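Tramby hand gripper — set-up guide
Section 6. Fingers won't release (fault 20)

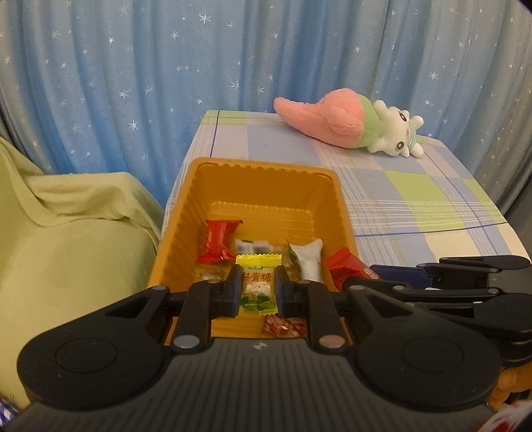 What does fault 20 mean?
The fingers got the open command and the motor didn't see them move in time. Usually a jam in the linkage, sometimes a bad zero.

CAUTION: Keep your own fingers out of the linkage until power is off. It can let go suddenly.

6.1 Clearing the jam
1. Let go of the trigger. Don't keep squeezing, it only loads the motor more.
2. Power off at the Aigner supply. Wait for the light to go out.
3. Hold the item from below and push the fingers apart by hand, slow. Thin wrappers tear — work any scraps out with tweezers, no blades near the pads.
4. Check both pads. Edge lifting = replace the pair.
5. Move the linkage full open, full closed. Gritty spot? Stop and go to 6.3.

6.2 Re-zero
1. Power on with nothing between the fingers.
2. Settings > Fingers > Zero. Fingers close once, then open.
3. Open count should read 1,016. If its off, run Zero again. Still off after the second try, go to 6.3.
4. Set the grip limit back to 2,000. Zero clears it and teh unit won't warn you.

Note: Two-gripper set-ups, do one side at a time with the other powered off.

6.3 Still faulting
Tag the unit, don't use it. Send the log to Hubert Lanz at Sisura with the serial number and the time of the fault. Leave the linkage screws alone.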